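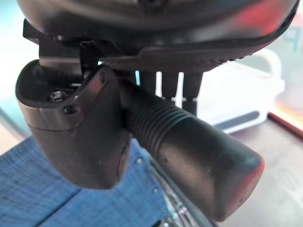
3.2 Room layout and bedside furniture

The practice room at Ostley was arranged to match a single patient room on the Bernent ward. The bed stood to the left with its side rail up, and the wheelchair was parked parallel to it. All chairs were folding models with spoked rear wheels and push handles. Trainees learned the chair before they learned the transfer, starting with the parts worked by hand – grips, armrests, brakes. 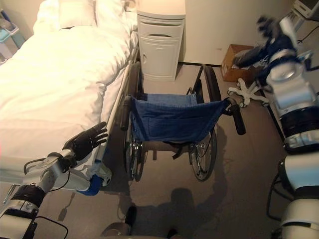 Figure 3. Wheelchair beside the bed, with the bedside cabinet against the back wall.

Does the wheelchair need to stand parallel to the bed? Most ward guides allow a slight angle, but we kept it parallel so that every trainee began from the same position.

Floor space was left as found on the ward. Items near the wall were not cleared before a session, and trainees had to plan a path past them. Each of the 48 trainees was given 200 seconds to check the chair by touch, with attention to ribbed grips and levers that are hard to see from a standing position. 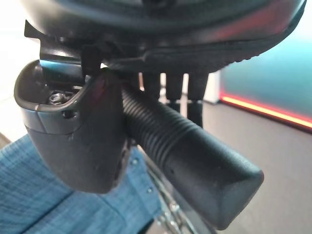 Theresia Eder, commenting on a draft of this section, wrote that touch alone was too little, and that on her ward a lever counts as checked only after it has been moved both ways. We adopted her rule for the second group in April.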